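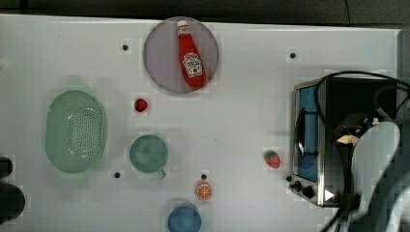

Where should a household keep its citizenship and voter papers?
Keep them together in one dry, closed container on an inside wall of the home, away from the kitchen, the bathroom and any heating vent.

Household Tips: Civic Papers at Home
Ovdale Residents' Information Office
Revised 17/03/2018

The office receives up to 300 requests each year from residents who cannot find a naturalization certificate, a voter registration notice or a passport when one is required. The following tips are offered to new citizens and established households alike.

Sorting
Clear a table and wipe it down before the papers are brought out. Wash and dry your hands. Place certificates in one pile, election mail in a second and everything else in a third. Do not sort papers during a meal.

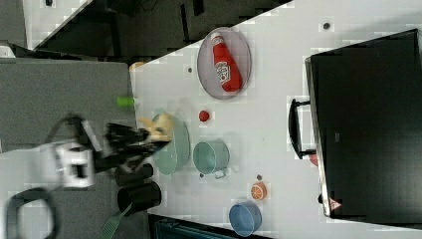

Ketchup bottle on an oval plate.

Certificates should never be laminated, folded to fit a smaller box or fastened with staples. Steel paper clips leave rust marks in humid rooms. Use a clear sleeve marked acid-free, one document to a sleeve, and write the label on the sleeve before the document goes in.

Storage
A rigid box with a tight lid is suitable for most homes. Soten document boxes, stocked at the hardware counter on Pacheco Street, hold 600 sheets and are large enough for a family of 8. Fliline sleeves fit them without trimming. Residents in basement apartments should place the box on a shelf above knee height and replace the drying packet every April.

Food and drink should be kept on a separate surface. Grease stains cannot be removed from certificate paper at home, and attempts with flour or an iron generally enlarge them.

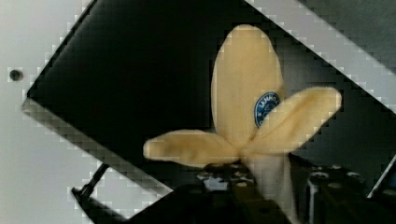 Banana, partly peeled.

Election mail
Open election mail on the day it arrives. Write the return deadline on the household calendar and keep the ballot with its own envelope. Where several voters share an address, give each person a separate folder. Signatures should be made in black or blue ink on a hard, flat surface with nothing underneath. Allow the ink to dry before closing the envelope.

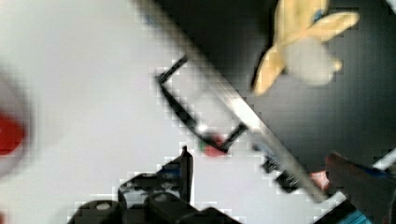
White tabletop and metal bar.

Damp or damaged papers
Lay a damp sheet flat between two pieces of plain white paper towel and change the towel every hour. Do not use a hair dryer. If the seal or the printed name can no longer be read, stop and contact the office before applying for a replacement.

Tips compiled by Gunvor Backlund and reviewed by Vusumuzi Kruger. Printed copies are available at the front desk.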